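Urel House, shared kitchen and dining room
Inspection checklist with comments, January round
Filled in by: Unai Cuesta
Copy to: Akua Amegashie (building manager), kitchen noticeboard, folder in Pinley office

Marks used: OK = no action. C = see comment. X = must be repaired or removed before next use. N/A = we do not have it.

I started at 7.30 in the morning, before the breakfast group, and finished the dining room after they left. Points still open from the last round are marked (old).

1. Entrance and floor

1.1 Door closes by itself and is not held open -- C
The closer is good but there was again a folded cardboard under the door. I removed it. If the room is too hot, please open the windows and leave the door alone, it is a fire door.

1.2 Floor clean, no loose tiles -- C (old)
Two tiles by the dishwasher move when you stand on them. One has lifted a little at the corner. I put yellow tape there. Akua has the quotation from Prieto and waits for the date.

1.3 Mats flat, edges not curled -- OK

1.4 Way to the back exit free, full width -- X, then OK
There were three folding chairs and a drinks crate in the passage. Moved to the store the same morning. I looked again at lunch time and it was still free.

1.5 Exit sign lit -- OK

2. Fire equipment

2.1 Fire blanket in its holder, tapes hanging down -- OK

2.2 Extinguishers in place, pin and seal present -- C
The one by the serving hatch has the seal broken but the pin is there and the needle is in the green. I do not know who broke it. The service company must look at it, and I have written to them. Until they come, the spare from the office is standing beside it.

2.3 Smoke detector in dining room tested -- OK

2.4 Heat detector in kitchen tested -- C
It sounded, but the panel in the corridor showed the wrong zone name ("Laundry"). The laundry moved downstairs two years ago. Please correct the name, in a real alarm the person reading the panel will go to the wrong floor.

3. Gas and cooking

3.1 Gas shut-off reachable and labelled -- OK

3.2 All burners light at first or second try -- C
Back left needs four or five tries. The small holes were blocked with burnt rice. I cleaned them with a wooden stick and now it lights at the second. Please wipe after a boil-over, also when the pot is not yours.

3.3 Flame blue and steady -- OK

3.4 Oven door seal whole -- C (old)
The seal has a tear at the lower side, as long as a finger. The oven works but the front becomes hotter than it should. New seal ordered with Estico, still not delivered. The warning note on the handle has become greasy and I made a new one.

3.5 Hood filters clean -- X
Not clean. When I pressed with paper, the paper became yellow through. They must go in the dishwasher, alone, on the hot programme, and be dry before they go back. I ask the Thursday group to do it this time, and to write their name in the book when it is done.

3.6 Hood fan, both speeds -- OK, but noisy at the high one

4. Electrical

4.1 Plugs and cables without damage -- C
The toaster cable was lying over the hot plate again. There is no damage now. The toaster belongs on the left side of the kettle, where the label is.

4.2 Test stickers in date -- C
The hand mixer has no sticker. It is perhaps a donated one. I put it in the office cupboard until it is tested.

4.3 Sockets near the sink -- OK
Cover closed, no water inside.

4.4 RCD test button -- OK
Tripped at once. The clock of the oven must be set again after this test, I did it.

5. Cold storage

5.1 Large fridge -- OK, 4 degrees at the middle shelf

5.2 Small fridge -- C
7 degrees in the morning, 5 in the afternoon. I believe the door was not fully closed in the night, because a tray was pushed too far forward. No milk or meat in this fridge until we have a full week of good readings. The reading sheet is on the door -- please write also the hour.

5.3 Freezer -- OK
A little ice at the top. Defrost before spring.

5.4 Food labelled with name and date -- X
11 containers without any date. I have thrown away those which smelled and put a blue sticker on the others. With no name by the weekend they go also.

6. Knives, boards and small tools

6.1 Knives in the block or on the magnet -- OK

6.2 Boards by colour, no deep cuts -- C
The red one has deep cuts and does not become clean. Replace. The price in the catalogue is small and I think we do not need to discuss it.

6.3 Can opener -- X
The wheel slips and leaves sharp pieces on the edge of the can. Removed. New one bought, receipt given to Akua.

6.4 First aid box -- C
Blue plasters nearly finished, burn gel out of date. Both are on the list for the pharmacy.

7. Glass and serving ware

Of all the sections this gave the most comments, so I write a little longer. Since the last round we had two entries in the accident book, both small cuts, both from glass with a chip on the rim. One was at the washing-up and one was at the table.

7.1 Rims checked by eye against the light -- C
Five tumblers removed. Do not check with the finger, please. Turn the glass slowly near the window, and a chip will show as a small bright point.

7.2 Large bowls checked, rim and foot -- C
All the big glass ones were checked. One clear bowl has a line in the foot which could be a scratch or a crack. When we are not sure, it goes out. The others are fine and back on the low shelf.

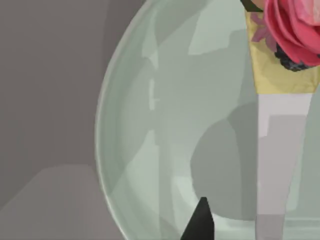
7.2 Large bowl, pale green glass. Check the whole curve of the rim.

7.3 Heavy glass stored below shoulder height -- X, then OK
Two bowls were on top of the tall cupboard. They are heavy, and somebody short must stretch for them over the head. Moved down. The top of this cupboard is for paper napkins and baskets only, and I have fixed a label.

7.4 No glass put inside other glass without a cloth between -- C
Partly followed. Stacked bowls can stick together, and then people pull hard. If they stick, ask for help and do not use a knife.

7.5 Glass not taken from fridge to hot water -- cannot be inspected, reminder only
Let it stand on the worktop first. The same for hot soup in a cold bowl.

7.6 Bin for broken glass -- C
Bin present, lid present, but the thick gloves were missing. I found them with the garden things. They are back on the hook.

8. Dining room

8.1 Tables stable -- C
The long table by the window rocks. One foot has lost its cap. Cap ordered together with the oven seal.

8.2 Chairs -- OK except one, back loose, taken to the workshop

8.3 Curtains away from radiators -- OK

8.4 High chair straps -- OK, washed

Actions and who does them

Floor tiles, date from Prieto: Akua
Name of zone on the alarm panel: Akua, with the alarm company
Extinguisher seal: Unai
Hood filters: Thursday group
Small fridge readings, one week: everybody, Unai collects the sheet
Red board, plasters, burn gel: Unai
Budget remaining for small repairs is 328 and I expect that the seal and the caps fit inside it.

Comment from Akua Amegashie: Seen and agreed. For 5.4, please wait one day more with the blue stickers, the evening group was away. For 7.2, I would like a second person to look at the bowl with the line before it goes to the glass bank -- it was a present to the house. I am in the office until 4.

Comment from Unai: OK for both. The bowl is in the office on the window side, wrapped in a towel. Please do not use it for fruit.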